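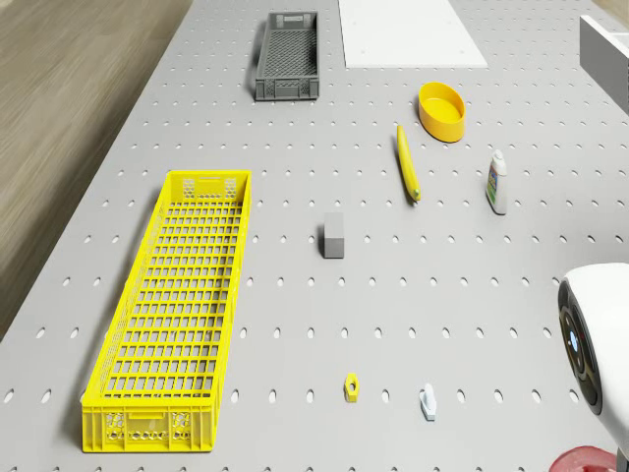
Tristaneo Gripper Comparison, simulated set

Welcome, and thanks for stopping by! We put this set together because we kept arguing over lunch about which gripper to buy next, and it seemed kinder to let the simulator settle it. Two grippers are compared here, the Plotik and the Herkberg, both on the same arm and with the same controller settings -- so whatever differences you find should come from the fingers.

The tabletop is a pegboard, and the objects are everyday things such as a banana, a bowl and a small bottle, plus a hex nut that has caused more trouble than all the rest (we're fond of it anyway). Each gripper gets 100 tries per object, and a try counts only if the object is still held after 3 seconds.

A few things to know before you dig in. Friction values were tuned by hand in June, so please don't lean on them too hard. The lattice walls of the yellow crate are slow to collide with, and on older machines you may want to swap in the simpler mesh. Version 13 of the scene file is the one to use.

Katsuhiko Hayashi looks after the files and is always glad to hear from people who try their own gripper.

Related items
- Nomura wrist camera trials
- Controller timing notes
- Pegboard scene files

Contact: Katsuhiko Hayashi | © Tristaneo, August 2024 | Back to top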